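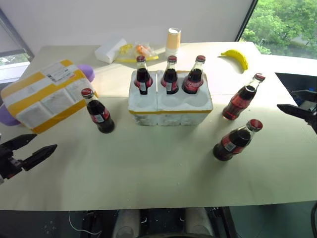

Casual gripper testers wanted, Drotell bench trials, Brasier site. Start 21st March, 5 weeks, maybe longer.

We're comparing two finger pad sets on a two-arm setup. Glass bottles into a foam carrier, over and over. You drive the arms, log every grasp, note slips and bad angles, swap pads, go again. Target is 200 grasps a shift. Bit repetitive, wont lie.

No robotics degree needed. Steady hands, tidy notes, good eyesight for the wrist camera feed. Teleop or gaming experiance a plus.
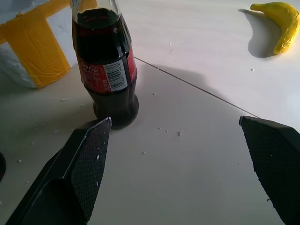
Do I need to have used a gripper before?
Most of our testers hadn't. First shift is paid training.

Pay: $1,935 a fortnight, full time. 17 spots, filling as we go. Closed-toe shoes please.

Short note on why you're keen, plus your availability, to Gopinath Kurup at the Brasier front desk. No cover letters.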